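Lista de verificação de mesas e superfícies de trabalho – sala de refeições e copa
Edifício Brollevia, piso térreo
Ficha 2327

Periodicidade: uma vez por mês, sempre à quarta-feira, antes das refeições
Resultado: C = conforme; O = observação; N = não conforme; NA = não se aplica

Antes de começar

Peço a quem faz a inspecção que leia as observações da ficha anterior. No mês passado ficaram dois pontos abertos (o pé da mesa junto à janela e o produto sem rótulo no armário) e é preciso escrever se foram resolvidos. Se não foram, o ponto fica outra vez com O e não se passa a C por ser antigo.

A inspecção faz-se com a luz do tecto acesa e depois com ela apagada. O verniz engana bastante, e há riscos que só se vêem de um lado.

Parte 1 – Estrutura e estabilidade

1.1 Os pés assentam todos no chão – O
Comentário: a mesa da janela ainda balança um pouco quando se carrega no canto. A borracha nova foi posta, mas parece mais fina do que as outras três. Pedida outra à Prelow, referência 2728.

1.2 Parafusos apertados por baixo do tampo – C
Comentário: apertei um que estava meio solto na mesa do fundo. Usar a chave pequena, a grande estraga a cabeça.

1.3 Espaço de passagem entre mesas e parede – C
Comentário: medi 800 mm no ponto mais estreito, com as cadeiras arrumadas. Com as cadeiras para fora passa-se mal, isto já foi dito na ficha de fevereiro.

1.4 Cantos e arestas sem lascas – C
Comentário: sem comentário.

Parte 2 – Tampo e acabamento

2.1 Superfície sem fendas nem madeira levantada – C
Comentário: passar a mão devagar, no sentido do veio e depois contra o veio. Com um pano de algodão também se sente, porque o fio prende.

2.2 Verniz sem zonas gastas – C
Comentário: este ponto deu discussão na última ficha. Uma pessoa marcou N na mesa clara por ver uma mancha esbranquiçada no tampo, e a mancha era o reflexo. A madeira clara com acabamento meio brilhante fica quase branca onde a luz bate, e as linhas do veio perdem-se nessa zona. Antes de marcar N é favor mudar de lugar e olhar outra vez: se a mancha muda também, é luz.

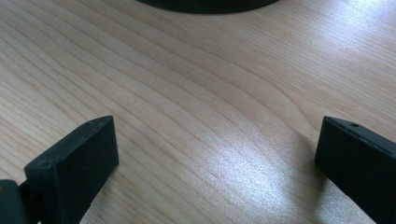 Copa do Brollevia, abril

No tampo claro, as riscas mais escuras são o desenho da própria madeira. Nuns sítios estão juntas, noutros mais abertas, e fazem curvas. Não se devem esfregar com o lado áspero da esponja, como já aconteceu. Uma risca de uso costuma ser direita e corta o veio, por isso distingue-se bem com alguma prática.

2.3 Marcas de objectos escuros ou com base redonda – C
Comentário: levantar sempre o objecto para ver o que está por baixo, não o empurrar. Se a base deixar anel, limpar com pano húmido e secar logo. Se o anel continua depois de seco, marcar O e anotar a mesa.

2.4 Nada quente pousado directamente na madeira – O
Comentário: encontrei a cafeteira sem a base de cortiça. Pus a base e deixei recado na porta do frigorífico.

Parte 3 – Limpeza e produtos

3.1 Produto correcto para madeira envernizada – C
Comentário: continua a ser o Orov, diluído como diz o rótulo. Não usar o desengordurante da cozinha nas mesas, mesmo que pareça que limpa melhor.

3.2 Todos os frascos com rótulo – N
Comentário: o frasco sem rótulo continua no armário de baixo. Retirei-o eu e está na caixa dos resíduos. Não cheirar para saber o que é, por favor!

3.3 Panos separados por cor – C
Comentário: azul para as mesas, amarelo para o lava-loiça. Faltam dois azuis.

3.4 Tampo seco antes de pousar papéis ou tomadas – C
Comentário: a extensão eléctrica foi pendurada na parede e está bem assim.

Parte 4 – Resumo dos pontos abertos

1.1 Borracha do pé. Espera material. Até lá não pôr a máquina do café nesta mesa.
2.4 Base de cortiça. Verificar a meio do mês, sem avisar.
3.2 Frasco sem rótulo. Retirado, falta a recolha.

O óleo Tawhiri que foi sugerido para a mesa clara não foi aprovado. É para madeira sem verniz, e nesta ficaria pegajoso. Se alguém já comprou uma lata, guarda-se para o banco do pátio.

A próxima inspecção usa a mesma ficha. O ponto 1.3 passa a ser medido com as cadeiras puxadas para fora e com as cadeiras arrumadas – escrever os dois valores.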